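Sevano Releases Updated Seal Material for Dry Food Storage Containers

PLONVILLE, Jun 27, 2018 - Sevano, a maker of molded parts for kitchen storage products, today announced the release of Ebihara, a silicone seal compound for lids and covers used on dry food containers. The compound replaces the company's existing general-purpose seal material and will be offered to container manufacturers beginning in July.

Ebihara is supplied as finished gaskets, as flat sheet, and as uncured stock for customers who mold their own parts. Hardness is held to a narrower band than in the earlier material, so a cover can be closed with less hand force while keeping even contact along the full length of the seal. The compound contains no added fragrance or colorant in its standard form. Tinted versions can be ordered but require a longer lead time.

Lid seals on dry goods containers tend to fail in the corners first. A gasket that has taken a permanent set no longer fills the groove, and moist air enters at the bends while the straight sections still appear sound. Sevano reformulated the material to lower compression set and revised the gasket cross section at the same time. The new profile has two contact ribs in place of one, with a shallow channel between them that can be wiped clean.

During development, the company ran 2,146 open-and-close cycles on each sample gasket, followed by 30 days of storage in the closed position at room temperature. Samples were then measured for height loss and checked for surface cracking. Gaskets that passed were fitted to containers filled with rice, flour or ground coffee and weighed at set intervals to track moisture gain. Full results are included in the technical data sheet.

"Most of the work went into the corners," said Ryota Hayashi, materials manager at Sevano. "The straight runs were already acceptable. We changed the cure schedule twice before the corner sections held their height to the same tolerance as the rest of the part."

The first customer for the material is Starnari, which will use it in a line of countertop containers for cereal and grains. Starnari plans to change over its existing stock of lids as current inventory is used up. Replacement gaskets will fit lids already in service - no change to the groove is needed.
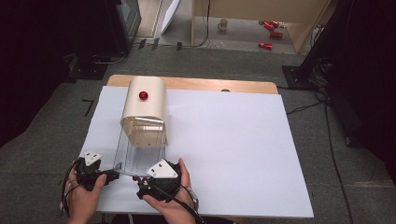

A cream-colored cover and clear plastic container on a work surface.

Ordering and Availability

Finished gaskets are sold in cartons of 100. Sheet and uncured stock are quoted by weight. Customers now using the general-purpose material may continue to order it while supplies last, and should allow time for their own fit checks before switching. Drawings of the revised profile are available on request from the Sevano sales office in Plonville.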